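Niven Table Cloth and Damask Wall Panels

Home / Small Room Settings / Niven

Sold by Firnier. The cloth and the panels are sold separately, and the box is in a different department altogether.

Some patterns are shy. The Niven cloth has ferns, leafy sprigs, round gray clumps of foliage that could be shrubs or could be weather, and a scatter of small orange spots that keep it from going completely gray on you. We sell it for small tables that live close to a wall, and we sell it next to a wall covering in brown damask, against the advice of several people with good taste.

The rule most of us were raised on says one pattern per room. We have customers who keep to it, and their rooms look very nice and a bit like a dentist's. The Niven setting goes the other way. The cloth is pale and drawn in gray, the damask is beige and brown and rather sure of itself, and the two get along because they stay out of each other's colors. Add one thing in strong blue and you are done decorating. We suggest you stop there. Brayden Gill, who put the range together, did not stop there at home and now eats in the kitchen.

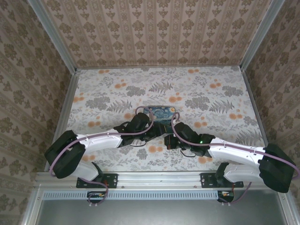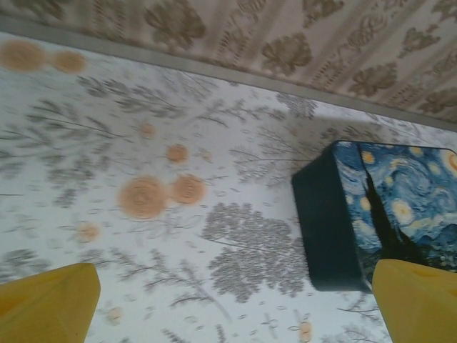
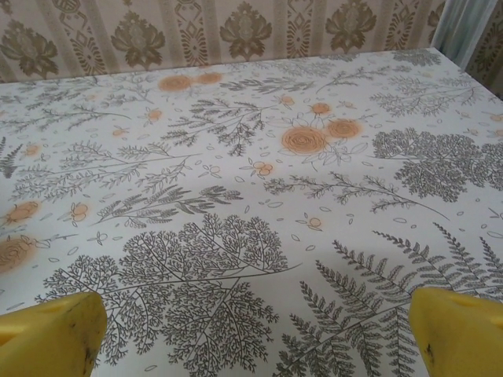
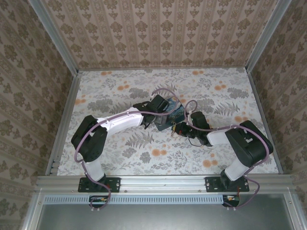
The cloth

Niven comes cut to order, up to 90 inches on the long side. Measure the top of the table, then decide how you feel about overhang. For a table that sits in a corner or against a wall, most people want the cloth flat to the edge at the back, with whatever drop they like at the front. Tell us which edge is the back when you order. The pattern has no strict right way up, but the larger leaf drawings have stems, and once you have noticed a stem pointing at your guest you will go on noticing it.

Fiber: 100 percent cotton, plain weave
Finish: none. Spills are between you and the cloth
Wash: cool, inside out if hemmed, with nothing red
Iron: medium, from the back
Shrinkage: a little on the first wash, so we cut slightly long
Hem: single turned hem, or raw edge if you plan to staple it to a board

That last one is more popular than you would think. A raw-edged piece pulled tight over a flat panel makes a very good display top for a shop counter or a craft fair, and it does not slide when somebody leans on it. Use short staples and start from the middle of each side. If you start at a corner, the ferns will lean, and you will have to tell people it was windy.

The wall panels

The damask is called Odico, and it comes in two versions. Stripe has vertical bands with the ornament repeating between them. Medallion is denser, browner and has no interest in being a background. You can run one version all the way around or use Stripe at the back and Medallion on the sides, which makes a small corner look deeper and gives visitors something to ask about.

The catalog number for Odico is 1808. It is not a date. We get letters.

Panels arrive papered and ready to stand up. They are light enough for one person to carry and awkward enough that you will want two. They need something at the corners to hold them square, and we don't supply posts, so please have a plan before you open the carton. A plain metal post looks fine with the beige. A painted one looks fine too until you try to match the brown.

Wipe the paper with a barely damp cloth. If the mark is still there, move a lamp in front of it.

The blue thing

We are often asked what to put on top. Anything small with a lot of blue in it will do: a saucer, a book, a little box with a famous night sky on the lid. Swirls are good because there isn't a straight line anywhere in the cloth either. We would leave out flowers. The table has flowers.

Wisden, our own line of small decorated boxes, is in the gift section under Boxes, Small. It was under Storage until we were asked once too often what could be stored in one. (Earrings. Stamps. Not a sandwich.)

Ordering

Cloth is cut within 4 working days. Panels take longer and ship flat in their own carton. If you want both, order them together so that we can check the two rolls side by side in daylight - the beige varies a little from one printing to the next, and we would sooner hold an order than send you a pair that argues.

Cut cloth can't be returned unless we cut it wrong. Panels can be returned if the corners are still sharp. Swatches of Niven, Odico Stripe and Odico Medallion are free, and you may keep them. Pin all three up for a week and live with them. If you have taken one down by the weekend, order the other two.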